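Sun 6 March

Okby bench set: house rules and data card

Two arm table episodes, left arm and right arm sharing one bench. 36 episodes so far, 50 planned by April. Read the rules before you add any. Most of the rejects last round came from skipping them.

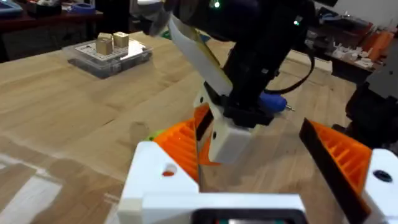

Skye Crichton
Bench lead, Kerstead

Scope: small objects, shared workspace, both arms live. Wrist views plus the fixed bench view. All streams kept, even the ugly ones. Don't trim starts or ends, Knut does that at export.

Before recording
- one operator calls the moves, out loud
- hand on the stop, other person stays behind the tape line
- speed cap at 60 percent when both arms are past centre
- wipe the table, glare is bad enough allready

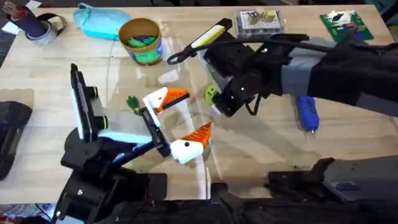
Both arms in, clear sheet on the table between the grippers.

Clutter is allowed. Cables are the real worry, check the loop at the right wrist by hand before every run. If it can snag, redo the tie and log it. Loose tools stay on the table only if they're in the episode notes. Same colour names every time please: "lime green", not "lime" one day and "green" the next.

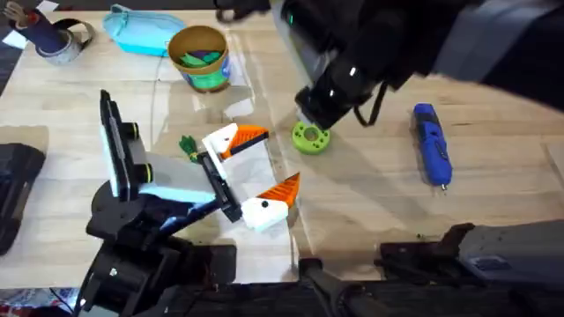
Left gripper open, right gripper over the lime-green ring.

Labelling
- one label per arm, never a joint one
- an open gripper is "open", don't guess intent
- part hidden in one view? check the other views, then label "occluded"
- contact goes in only when two people agree. Jana has final say

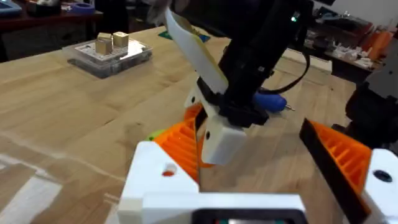
Near misses count as data. Keep the file, set the flag, write one line on what happend. Do not re-record over it. Any touch between arms means stop, power down, tell Ingeborg. No restart until she's signed the sheet.

Known gaps: few low light runs, left arm over-represented. Varberg episodes use the old labels, don't merge. Changes to these rules go through me.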